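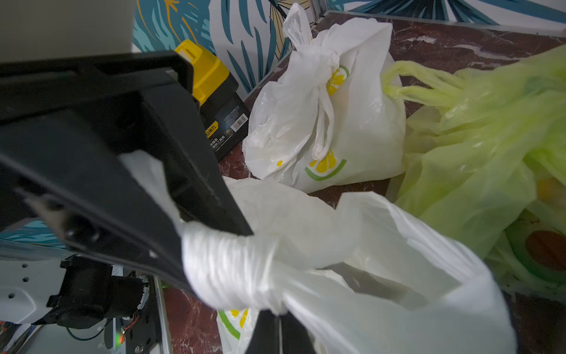 Budgeting for a second arm: what am I missing?

Posted by Ourania Kokkinos, February
5 min read

okourania
Okay, I have to put in a number for next year's equipment and I want other people to poke holes in it before I hand it over. We do grocery handling, so bags, produce, baskets, packing and unpacking on a countertop. Right now it's one arm with a two-finger gripper and a wrist camera. I want a second arm so one can hold a bag open while the other goes in.

My list so far:

Second arm, the Nirkar one: 2490
Gripper from Trorano: 499
Spare finger pads, cables, clips: 70
Cushion for everything I forgot: 2000

My boss looked at the last line and said "that's not a line, that's a feeling." Fair! But I don't know how to break it down. Help?

benchrat
Your boss is right and so are you. Keep the 2000 but split it up. Mounting, power supply, a second wrist camera, shipping, and a pile of cables. Put a name on each piece and it'll go through. One big blob called cushion gets cut in half every single time, I've lost that fight twice.

Also 70 for spares is way too low. You'll go through that in finger pads alone.

mossyfork
I'm going to disagree with the whole plan, sorry. Why a second arm? Thin plastic bags are a gripper problem. Two arms with bad fingers is just twice as many dropped bags. I'd buy two or three different sets of fingers, try them for a month, and then decide.

okourania
@mossyfork I did think about this! The handles are okay for us though. Once one is twisted up into a rope, two stiff fingers hang on to it fine. What gets us is the opening. You've got a handle pinched and the rest of the bag is flopping wherever it wants, and you still have to get at what's inside. I can't see fingers fixing that.
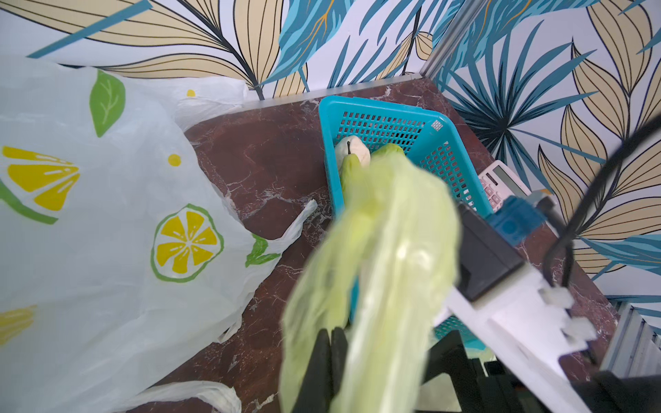 And produce bags are their own special misery. The thin green ones crumple into folds and hide half of what's in the basket, so the wrist camera loses sight of a pear it could see perfectly well a second ago. With a second arm I'd at least have a second view from another side.

mossyfork
So buy a camera and put it on a stand! You just described a camera problem and priced it at 2490.

okourania
Ha, ouch. Okay, yes, part of it is that. But a camera can't hold the bag open.

benchrat
A hook can. Not even kidding, we had a little bag stand from Deligiannis for ages, two prongs, you loop the handles over and the bag stays put. If the task is "get stuff out of bags," try that first. If the task is "do it like a person would in a kitchen," then the stand is cheating and you need the arm.

okourania
It's the second one. No stands allowed, the bags sit wherever they sit.

pelicanbrief_77
Then mossyfork is wrong and you need the arm, end of story. Things I wish I'd put in my request:

- a second emergency stop, you want one within reach from both sides
- covers for the exposed boards, before a leaky bag finds one
- longer camera cables than you think, with slack for the wrist turning all the way
- groceries!! real produce goes bad and somebody has to keep buying it

The last one was the line that embarrassed me. I had zero for it.

mossyfork
I'm not wrong, I'm cheap. But fine, if stands are out then I'd go with the arm too. Would still spend the 499 on a different style of gripper than the one you've got. Buying two of the same tells you nothing new.

benchrat
Hard no from me on that. Same gripper on both sides, same spares, same mounting bracket, same driver. You'll be so glad at 6 pm when one of them quits and you can swap parts.

stepladder
Has anyone bought from Stidska? They quoted me for arm and gripper as a bundle and the lead time looked a lot better than Nirkar's, but I couldn't get a straight answer on spare parts.

pelicanbrief_77
@stepladder ask them to quote the spares in writing on the same page as the arm. If they won't, walk.

okourania
This is great, thank you all. New version: arm stays, same Trorano gripper (sorry mossyfork), spares go up, and the 2000 gets split into second camera, mount, power, e-stop, board covers, and groceries. I'm asking Stidska for a quote too so I have something to compare. Will post what gets approved.

mossyfork
Put the camera at the top of the list so it's the last thing they cut.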